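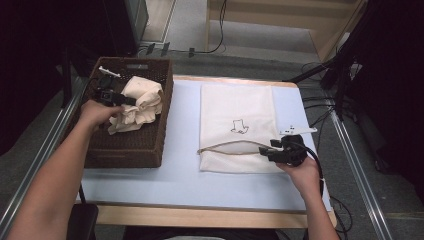
Notes by Paora Sutcliffe
Posted 1/10/18 in Household Textiles, Handout 4

Fibres, water and washing

These notes go with the fourth lecture. They cover what water does to the common fibres, what a detergent does, and how drying and pressing work. Dyes and stain removal come later in the course. Bring the burn test sheet from Handout 3 to the practical, as the fibre groups are the same and I won't print them again.

1. Fibre groups

Plant fibres: cotton, flax (linen), hemp, jute, ramie. All mostly cellulose.

Animal fibres: wool, silk, mohair, cashmere, alpaca. All protein.

Made from plant material: viscose, modal, lyocell, acetate. The first three are cellulose that has been dissolved and formed again as a filament. Acetate is cellulose that has been chemically changed, and it behaves differently enough that you should treat it as a group of its own.

Synthetic: polyester, nylon, acrylic, elastane, polypropylene.

Most of what is sold now is a blend. When you wash a blend, go by the most delicate fibre in it, even where it is a small share of the total. A cotton and wool shirt is washed as wool.

2. How much water a fibre takes up

Every fibre holds some water from the air, even when it feels dry. The usual measure is regain: the weight of water held at a standard temperature and humidity, given as a percentage of the weight of the bone-dry fibre. Learn these to the nearest whole number.

Wool 16
Viscose 13
Flax 12
Silk 11
Cotton 8.5
Nylon 4
Acrylic 1.5
Polyester 0.4

Textbooks differ by a point or so, mainly for wool, flax and acrylic. Any sensible published figure will be accepted in the test if you say where you got it.

Regain explains a good deal of what people notice about clothes. Wool can take up a fair amount of moisture before it feels damp. Polyester takes up almost none inside the fibre, so sweat sits on the surface or between the yarns. It also explains why synthetics crackle with static in a heated room in February and cotton mostly doesn't.

Note that regain is about water inside the fibre. A towel also holds water between its fibres and in its loops, and that is a matter of how it was made. A thick polyester cloth with a split-fibre pile can mop up a lot of water with a regain of nearly nothing.

3. Wet strength

Cotton and flax get stronger when wet. They can be rubbed, wrung and boiled, which is one reason they were used for sheets, shirts and bandages for so long.

Wool gets weaker when wet, and it also stretches. Lift a wet jumper from underneath with both hands. Never hang it by the shoulders.

Silk loses some strength when wet. Viscose loses a great deal, in older types close to half, and gets most of it back on drying. Modal and lyocell were developed partly to deal with this and hold up better.

Polyester and acrylic hardly change. Nylon drops a little.

A number of you wrote in the first exercise that "natural fibres are stronger in water". That is true of the plant fibres only. Please correct it in your notes.

4. Shrinkage

There are three kinds and they should be kept apart.

Relaxation shrinkage. Cloth is pulled lengthways when it is woven, finished and rolled. The tension is let go the first time it gets properly wet, and the cloth draws in. Most of it happens in the first wash or two. This is why a dressmaker washes the cloth before cutting.

Felting shrinkage. Wool and other animal hairs only. The fibre is covered in scales which all point towards the tip. With warmth, water and movement the fibres creep past one another in one direction and lock. It keeps on going with each wash and can't be reversed, whatever you may have read about hair conditioner. Wool marked machine washable has had its scales smoothed, coated or both.

Thermal shrinkage. Synthetics that are heated past the temperature at which they were set. Seen in cheap acrylic put through a hot dryer.

Worked example. A length of unwashed cotton measures 287 cm. After two washes and flat drying it measures 273 cm. The loss is 14 cm. Divide by the starting length, 287, and multiply by 100, which gives 4.9 per cent. Always divide by the length before washing. Half the marks lost on this question last year were lost by dividing by the wrong figure.

Now try one yourself. A curtain drop measures 133 cm before washing and has shrunk by 9 cm afterwards. What is the percentage shrinkage, to one decimal place? How long should the drop have been cut to finish at 133 cm? Answers are on the last line of the sheet.

5. What a detergent does

Water has a high surface tension and does not easily wet greasy cloth. A detergent contains surfactants. Each surfactant molecule has one end that is drawn to water and one that is drawn to grease. In the wash these molecules

lower the surface tension, so that water gets into the cloth
gather round greasy dirt and lift it off
keep the dirt hanging in the water so that it doesn't settle back

Soap is a surfactant too. Its trouble is hard water. Calcium and magnesium in the water join with soap and make scum, which goes grey and stiff in the cloth. Tap water here in Wikden is hard, as anyone who owns a kettle will know, and we'll use it for the soap trial in the practical along with a bottle of distilled.

Other things you will find on a packet:

Builders. Soften the water. Zeolites, citrates, washing soda.
Enzymes. Protease for protein dirt, amylase for starch, lipase for fats, cellulase to trim fuzz from cotton.
Bleach. Usually an oxygen bleach, in powders and tablets. Liquids for normal use seldom have it.
Optical brighteners. Take in ultraviolet light and give out blue, so that yellowed cloth looks whiter. They do no cleaning.
Perfume, dye, foam control.

Protease should be kept off wool and silk because both are protein. One wash will probably show nothing. Repeated washes thin the fibre.

The two powders for the practical are Tika (has enzymes and oxygen bleach) and Sellirine (has neither). Compare the ingredient panels before you start and write down which builder each one uses.

6. The four things that clean

Older books draw this as a circle split into four: chemistry, temperature, movement and time. If one is cut, the others must be raised to get the same result. A cool wash needs a longer programme or a better detergent. Hand washing silk cuts the movement, so it should not be very dirty to begin with.

The circle is a teaching aid and shouldn't be pushed too far. It leaves out the amount of water, which matters a lot for rinsing, and how full the drum is. An overfilled machine has no room to lift and drop the load.

7. Sorting

Sort by colour first, then by the wash the fibre will stand, then by weight. Heavy towels and thin blouses should not share a drum. Close zips. Empty pockets. Turn dark cotton and anything printed inside out. Small items go in a mesh bag.

Anything already damp should be washed first or spread out until you get to it. Mildew feeds happily on cellulose, and cotton left damp in a heap is a common way to get grey spots that never quite come out.

8. Drying

Water leaves in two stages. The water between the yarns goes first and goes quickly. The water inside the fibre goes slowly, and for wool it may take a day longer than you expect. A jumper that feels dry on the outside is often damp at the ribbing.

Line drying in sun has a slight bleaching effect on white cotton and linen. It is bad for silk, nylon and anything with a fluorescent dye.

Tumble drying causes wear. The lint in the filter is fibre from your clothes. Take cotton out while there is a trace of damp left in it if you mean to iron it.

9. Pressing

Heat and moisture loosen the bonds that hold a crease. The cloth is flattened, and the bonds form again as it cools and dries. Linen needs the most heat and should be damp all through. Wool is pressed with steam and a cloth, lifting the iron and setting it down with no sliding. Acetate and acrylic need a cool iron and will glaze or melt if you forget.

Leave pressed items alone until they are cool. Folding them warm puts in a new crease.

Practical

Wednesday, Stubbs building, ground floor. Bring an apron, a ruler marked in millimetres, a pencil and two pieces of plain cotton, each 20 cm square, unwashed. Zigzag or overlock the edges beforehand, otherwise they fray in the wash and you can't measure them. Mark the warp direction with a stitched line in dark thread. Pen will run.

Results go on the grey form. Hand it in before you leave.

Answers to section 4: 6.8 per cent; 142.6 cm, so cut at 143 cm.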